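# A morning at Lotside, and the stop that didn't stop everything

*September 8, 2023*
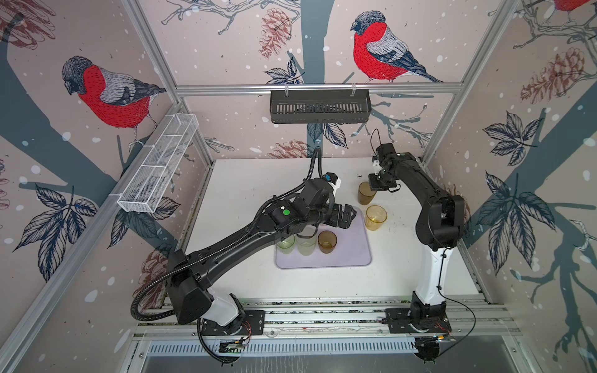
I had wanted to visit the Lotside workshop in Stokton ever since a friend passed along their fault report in the spring, which was the most readable thing I had seen on the subject of a robot dropping a cup. So when the invitation to their open morning came, I said yes before I had looked at the train times (there is one change, and the second train is slow, and I regret nothing). The report concerned a two-armed cell, and I am happy to say that is where our little group spent most of its time. It is a friendlier sight than I expected. The walls are papered with bullfinches and pinecones on pale pink, and in the middle of the table sits a lavender tray with cups on it, three in a row, one greenish, one frosted and one amber. An arm comes in from either side, each with its own wrist camera, and the job is to move plastic cups on and off that tray all day long without the arms getting in each other's way.

Now for the fault, which our host told us about at some length, and I'll try to do it justice.

The cell is called Nelov, and each arm has its own controller. Back in the winter they were running a long session, 1,000 cup moves with breaks, to see how the grippers wore. On one of those moves the left gripper closed badly and pinched a cup by the rim. The person on duty did exactly what anyone would do and pressed the stop button. The right arm froze where it was. The left arm finished its move, lifted the cup, carried it toward the center and knocked it against the other gripper. The cup went on the floor. No one was hurt, and the cup, we were told, went back into service the same afternoon.

It would have been very easy to laugh that off. A light plastic cup, a small arm, no harm done. But of course the person had pressed the stop and had every reason to believe both arms were finished moving, and had already started to reach in. Our host slowed down when she got to that part, and the room got rather quiet. She had been the one with her hand out.

The cause took them 19 days to pin down, mostly because it would not happen again when they wanted it to. The stop signal was split between the two controllers by a small piece of wiring they had made themselves, and the left side had a connector that would sit in its socket looking perfectly well seated and lose contact when the arm swung to one particular reach. With the arm parked, every test passed. With the arm stretched out toward the middle of the table, it failed maybe one time in a long while, and then behaved itself again for days. They changed the controller first, then the button, and were halfway through blaming the software when somebody left a meter attached during a full run and saw the line drop.

I asked what I thought was a clever question, whether a loose wire shouldn't stop the arm all by itself. It should! That was the second half of the lesson. The circuit had been put together so that a signal had to arrive for the arm to stop, and a broken wire therefore looked just like an ordinary day. They have since turned it around. Both arms now need a steady signal in order to keep moving, and if that signal goes away for any reason at all, both of them halt. The homemade splitter has gone and a proper safety relay from Raudsepp is in its place. It was passed around for us to hold, an old one from the spares drawer, and I found it surprisingly dull to look at for something with such an important job.

We were also shown how they test it these days, and I enjoyed this more than anything else. Before each session the operator runs the arms slowly through 6 positions and presses the stop in every one, including the long reach that used to cause the trouble. Both arms have to halt each time or the session doesn't start. It takes 3 minutes. A man at the back wondered whether people get bored and skip it, and our host said yes, they had, twice, so now the program won't load until the check is recorded. I liked that she told us the number.

There is one thing they haven't settled. The cup cell has an open front, and the rule is that hands stay out until a lamp on the bench has changed color. One of the other visitors, who had clearly spent a good part of her life around presses, was not pleased with a lamp and said so, politely and then a bit less politely. She wanted a light curtain across the front, or at least a door with a switch on it. Our host agreed with most of that. A curtain has been priced and they hope to fit one in October, though the controllers will need some extra work first. In the meantime, the arms run at reduced speed whenever there are visitors.

After that came coffee, along with a very good plum cake, and a look at the whiteboard where they keep every fault that anyone has noticed, with the little ones written up as carefully as the big ones. A squeaky gripper was on there. So was a cup that sticks to the one under it when they are stacked. I copied down the layout of the columns for our own shop (what happened, what we thought it was, what it was) and I mean to put one up beside our packing line as soon as I can find a free stretch of wall.

If you would like to go, the next open morning is planned for after the curtain is in, and they ask you to write ahead so they can keep the groups small. Wear flat shoes, as the stairs up to the workshop are steep, and sit on the left side of the train for the river.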